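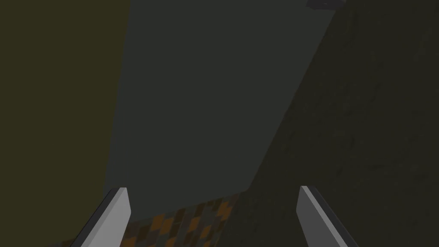

The choir is back after the winter break

Well, it has been a long cold stretch without a proper sing, and I for one was very glad to see the lights on in the Stumau Hall again last Wednesday. We had 34 through the door, which for a first night back in August is a lovely turnout, and a good handful of those were faces I had never met before. If you were one of them, welcome, and please don't be put off by the altos. They are noisy at the tea urn but they do settle down once the music starts.

For those who missed it, we spent most of the evening on the Makori lullaby, the one we began just before the break and then all promptly forgot. The basses have the hardest job in it, with that long low note they have to hold under everyone else while the tune wanders off above them. Ghassan Saab suggested they stagger their breathing in pairs, and after a couple of false starts and a bit of giggling it came together quite nicely. I was standing near the back by then and it gave me goosebumps, I don't mind saying. We will go over the second verse again next time, so have a look at the words at home if you can. The third line is the one that trips people up.

We also had a first read through the two harvest songs. Lutz Reinholz has rewritten the piano part for the faster one so that it sits a little lower, and the sopranos were grateful for that (there was some applause). He has copies for anyone who likes to practise at the keyboard, and he has asked me to pass on that the old copies, the ones with the blue cover, should go in the recycling because bar 7 is wrong in all of them.

Now, the Hondolville weekend. I know a lot of you have been asking. We have been invited again to sing at their spring festival, on the Saturday afternoon and then once more at the Sunday morning service, and we have said yes. The coach will leave from the hall car park and there will be a stop for lunch at the bakery in Masholm, the same one as last year with the good sausage rolls. Those who would prefer to drive themselves are welcome to, but do let me know so that we aren't all sitting on the coach wondering where you are, as happened on the way home last time. Beds are with local families, two to a room in most cases, and the ladies who looked after us before have kindly offered to have us back. I still write to mine at Christmas.

If you are coming, please put your name on the sheet beside the kitchen door, along with anything you can't eat and whether you snore. That last one was somebody else's idea but it did save a bit of grief last year.

A few small things while I have your attention. Folders are still a bit short, so if you have a spare one tucked away in a cupboard we would love it back. The heater on the left side of the hall takes a good while to get going – bring a cardigan. And we have moved the supper break to the middle of the evening, which most people seemed to like, although it does mean the second half starts with crumbs in everybody's music.

Rehearsals start at 7 as always, and the door is open a little before that if you would like to help put out chairs.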